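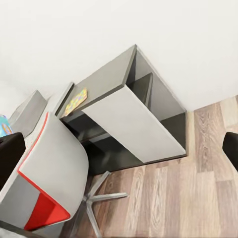
Bralow build: frequently asked questions

What is Bralow?
Bralow is a two-arm robot that five of us are putting together at the Clondelwood shared workshop. Each arm ends in a black two-finger gripper with a small camera unit at the wrist. We want it to pick up flat things in an ordinary apartment and carry them to another room.

Is it finished?
No. The left arm is on the stand and wired. The right arm is still in parts on Čestmír's bench, and we are waiting on bearings for the shoulder. Everything it does with both arms, it does in simulation for now.

Why simulate a whole apartment?
A bare test room was too easy. We wanted furniture edges, door frames and a bed in the way. The apartment model is called Zou and was put together by Duangjai Limsakul. It has wood-look floors and mostly white walls, which turned out to be a good test for the cameras, as there is not much on a plain wall to track.

Why do you practice on a bed?
A mattress is a big, pale, plain surface, and a flat object lying on it is easy to see and awkward to get hold of. The fingers have to come in low from the side.

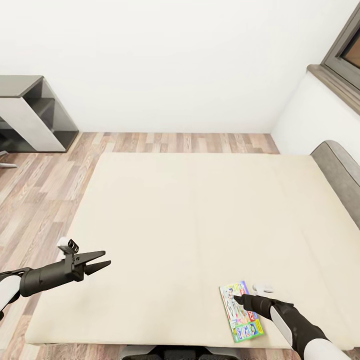
The approach angle matters more than the grip force. If the fingertips come down too steeply they press into the mattress and the planner stops the arm. Bahman Mousavi set the limit at 16 degrees after a lot of trial runs and we have left it there. Your own limit will depend on finger shape, so measure before you copy ours.

Does it use one arm or two?
Either. It picks up with whichever arm is closer. For carrying, we mostly use one arm and keep the other folded near the body. Doorways are the weak point. The planner knows the size of the base but was not taking into account what the gripper was holding, so a wide object would go straight through the door frame in early runs. 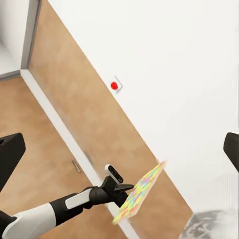

We now add the held object to the robot's outline as soon as the fingers close, plus a margin of 8 mm on every side. The margin is in the settings file under carry_margin. Set it too large and the robot will refuse to enter narrow rooms at all.

How many runs do you do before changing something?
A batch is 300. In the October batch, 201 ended with the object where it was supposed to be. Most of the rest were dropped at the turn into the hallway. We publish the bad batches too.

What about boxes?
Boxes are newer. The first one we tried is a Monopoly box on the corner of the mattress, with a gripper coming in from each side. A box is thicker than a magazine and the lid can slide, so the two arms have to close at the same speed. Pouran Babaei is writing that part and it changes most weeks.
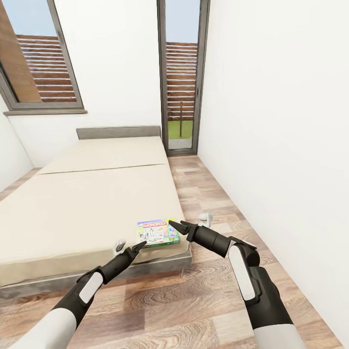 Can I build one at home?
Yes, if you have a solid table and can leave it set up. Tahmineh Vahidi built the first arm in her spare room before we moved to Clondelwood. You need a drill press, a decent crimper and patience with cable routing. The joint drivers are from Cloltthorpe, and the older version will not fit our bracket.

Can I run the simulation without the robot?
Yes. Download Zou, load the bedroom first and leave the other rooms off until it runs smoothly. It is slow on a laptop.

Can I visit?
We are usually at the workshop after 6 p.m. Ring the side bell and ask for Čestmír Vrabec. Closed shoes, please.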